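Faltus Lab: call for participants, two-handed demonstration study

We are looking for people with two working hands and a high tolerance for doing the same small thing over and over. No robotics background is needed. Several of our best participants so far have had strong opinions about robotics and no background in it at all, which put them level with most of our visitors.

The study is called Skuvia. It asks whether a robot learns a household task better from a large pile of tidy demonstrations or from a smaller pile of messy ones, where people hesitate, regrip and change their minds. Our first round, which closed in May, gave us 369 usable demonstrations from 27 people. A policy trained on the messy half did better on objects it had never met. The tidy half did better on the objects it had met, and was insufferable about everything else. One round is a thin basis for a claim, so we are running a second and aiming for up to 1000 demonstrations.

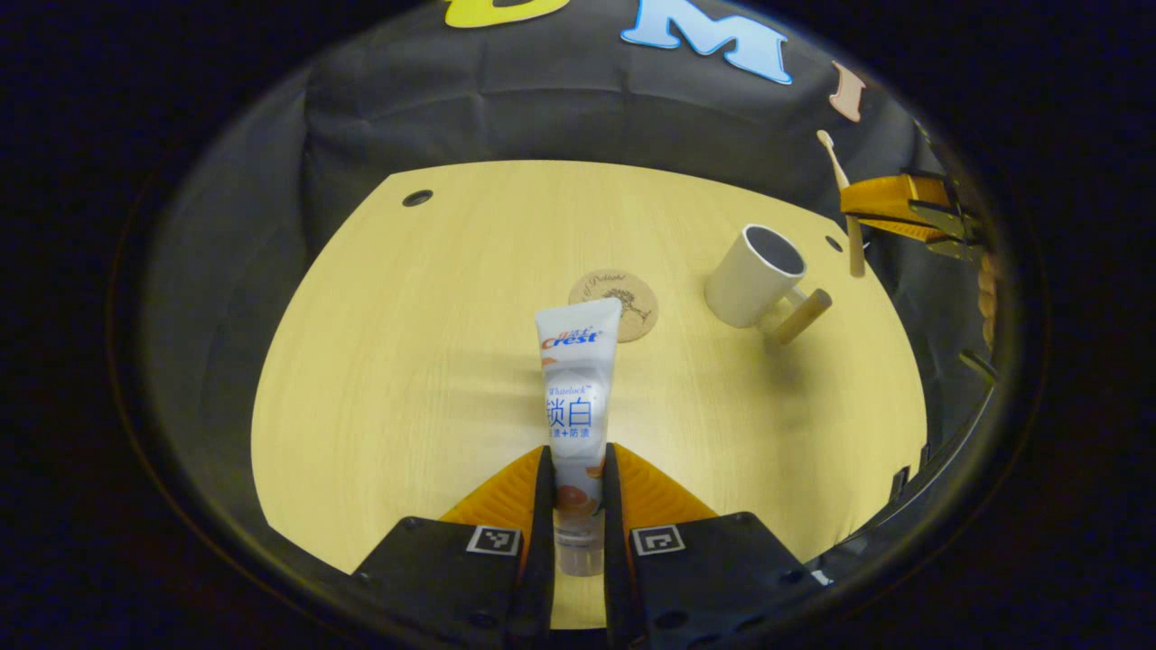

Participants work with a pair of hand-held grippers, one per hand, each with soft ribbed finger pads and a camera. You squeeze, the fingers close, and your motion is recorded for later training. The tasks come from the bathroom shelf and the breakfast table, and most of them need both hands at once: a toothpaste tube held upright in one gripper and a bamboo toothbrush in the other, say, with a mug standing by. Tubes are a favorite of ours. They are soft, they wrinkle, and a grip that suits a full one may not suit the same tube near the end of its life. You will meet several.

What a session involves

A session lasts 2 hours, including breaks. You get a short practice period, then a set of task cards in random order. The cards say what the result should be and leave the method to you. Please don't try to move the way you think a robot would. We had a fair amount of this in round one and it is very hard to watch.

If you drop something, pick it up with the gripper and carry on. Drops are data. Swearing is not, as we record no sound.

Who can take part

You should be 18 or older, able to stand or sit at a table for the length of a session, and free of current wrist or hand injuries. Left-handed people are especially welcome; round one was short of them and the results show it. Glasses are fine. Long sleeves should be rolled up.

What you get

Sunen, our funding partner, pays for your time and your bus fare. There is also coffee, made by a machine none of us was involved in designing. If you would like a summary of the results, tick the box on the consent form and we will send one when the analysis is finished – not before, however nicely you ask.

How to sign up

Write to Tài Bạch, study coordinator, at the Faltus Lab front desk, with "Skuvia round two" in the subject line. Tell us which hand you write with and whether mornings or afternoons suit you. Sign-up closes on 25th July. People who took part in round one may apply again, but will be given different cards.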